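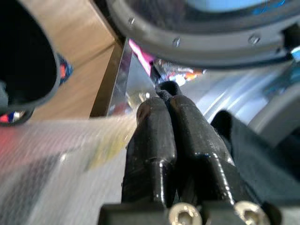 Gripper fingers at work beside a large circular rim, dark fabric at right.

About Verkutano
By Gwilym Prosser
Thursday, May 21, 2026

Verkutano tests whether general-purpose robot arms can do ordinary chores to a usable standard. We do not build robots. We write the task definitions, run the trials and publish the failure rates.

Our work covers two areas. The household program deals with laundry, dishes and tidying. The shop-floor program, run from our Rosser site, deals with kitting, bin sorting and packaging. Both use the same scoring sheet, developed with our software partner Orkeo.

A chore counts as done when the arm finishes it unassisted in 60 of 80 attempts, with no damage to the goods. By that measure, three household tasks have passed out of everything we have tried. Our log now holds 1,490 scored attempts. Rigid items of known shape are handled well. Fabric remains the hard case — a garment changes shape each time it is grasped, and dark colours give the wrist camera little to work with. Thin plastic film causes similar trouble on the packaging line.

Our present answer to the general question is no, with exceptions. Clients considering a purchase should ask for results on their own goods, in their own lighting. The next round of laundry trials opens in August under the Brokier protocol.

Contact | © 2026 Verkutano | Back to top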